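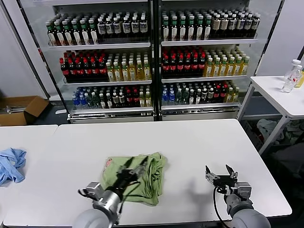

The folding of small cloths is seldom given a page of its own, and the present entry is intended to correct that omission on this site. Readers who followed the July posts on drawer storage will recall that towels were set aside for separate treatment. The method set out in the following paragraphs has been in use at my household and at the Zestura refreshment room, where I assist on two mornings each week, and it has been revised more than once. The preferred working surface is a plain white table with nothing else on it, since a colored cloth shows its outline clearly against white and any uneven edge can be corrected at once. The green cloth is a fair case: folded to a rough rectangle, with the edges still crumpled and the small pink-and-white label left showing at one corner. A cloth in that condition is acceptable for a basket. It is not yet acceptable for a shelf.

Preparation

Each cloth should be laid flat and smoothed from the center outward with the palm. Pulling at the corners is discouraged, as it stretches the hem and produces a shape that will not fold square. Cloths that have been left in a heap, as the light blue one on the second table has been, benefit from a firm shake before they are laid down. Ironing is not required for everyday use. I did iron for one season and discontinued the practice without regret.

The fold

The cloth is folded in half lengthwise, then in half again, and finally in three across the short side. The last fold is tucked under. The finished bundle should stand on its edge without support – this is the only test I apply. A thick cloth may be folded in half at the last step in place of thirds. Very thin cloths may be rolled, although a rolled cloth takes up more depth in a shallow drawer than one would expect.

The question of the label has occupied more correspondence than any other. Arnulfo Flores, who wrote at length after the drawer posts, holds that every label should be turned inward so that the stack presents a clean face. I have adopted the opposite rule. A label left visible at the upper left corner allows the care instructions to be found without opening the bundle, and it also shows which way the cloth was laid. Mr. Flores and I have agreed to continue our separate practices.

Storage

At Zestura, cloths are kept in a Tveit drawer unit beside the tables. The upper drawer holds green, the lower drawer holds blue, and each takes 15 cloths standing on edge in a single row. Green is assigned to tabletops and blue to spills on the floor and around the drinks cooler. The colors are not to be exchanged, even when one drawer runs low. At home I maintain a smaller stock in a Poltora basket on the pantry shelf, where a looser standard applies.

The full inventory at the last review came to 39 cloths across both locations. Of these, three were withdrawn because of worn hems and have been cut down for shoe polishing. Replacement cloths are to be ordered before the warmer weather, when the cooler is opened more often and bottles leave rings on every surface.

Washing

Green and blue cloths are laundered separately for the first few washes and together thereafter. Fabric softener should be omitted, as it reduces the ability of the cloth to take up water. I have used Claneo powder for this purpose and find it adequate, although the scoop supplied is larger than the load requires and I fill it only to the halfway line. Cloths should be fully dry before folding. A cloth put away slightly damp will carry a smell into the whole row, and the entire drawer must then be washed again, as occurred here in the autumn.

Correspondence

Questions concerning fitted sheets have been received and are noted. They will be addressed in a separate entry once I have arrived at a method that I am prepared to recommend. Suggestions may be left in the comment section below, and readers who write about napkins are kindly asked to state the dimensions.

Posted 1/8/26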